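3.2 Collecting demonstrations by remote control

All demonstrations were given in simulation. The operator moved a handheld controller whose change in position was passed to the arm as a change in gripper position, scaled by a fixed factor. Rotation was passed on in the same way, but only while a second button was held. Early trials by Intarasuk and Kongkaew had left rotation free at all times, and small turns of the wrist then crept into the recordings during the approach. These recordings were discarded and do not form part of the Flesia set.

Each demonstration began with a kitchen layout drawn at random and a spoken instruction naming one object on the counter. The operator was asked to bring the gripper over the named object from above, close it, lift, and hold still. A demonstration was kept if the object stayed off the surface for 2 seconds. Operators could abandon an attempt at any point by releasing the controller, in which case the layout was reset and the same instruction repeated.

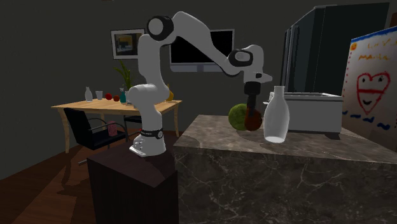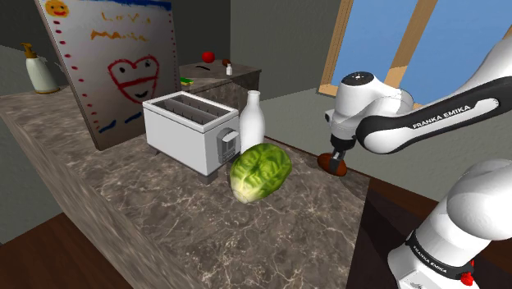

Figure 4. Gripper at the named object: an apple (first view) and a potato (second view). Both objects are on a marbled counter that also holds a bottle.

Five operators took part, two of whom had never used the controller before. After filtering, 600 demonstrations were kept. A further 151 were rejected, mostly for one of two faults: the fingers closed too high on a round object, or the operator paused so long above it that the recording ran past the time limit. We did not trim long pauses from the demonstrations that were kept. Quintero et al. report that trimming helps when the policy sees a single time step, but our policy is given a short history, and in a small pilot the trimmed data made it close the gripper too early.

Camera views were not shown to the operator in the same form as they were stored. The operator worked from a free view that could be turned at will, while the policy was trained only on the fixed views. This leaves a gap between what the person could see and what the policy can see, and it matters most where the arm hides the object in the last part of the approach. We return to this point in Section 5.

To compare remote control with guidance by hand, Athanasiadis and Thongsuk repeated a subset of the instructions on a physical arm at the Rullbridge laboratory, pushing it through the motion with its joints set to be compliant. The paths recorded by hand were shorter and had fewer corrections near the object.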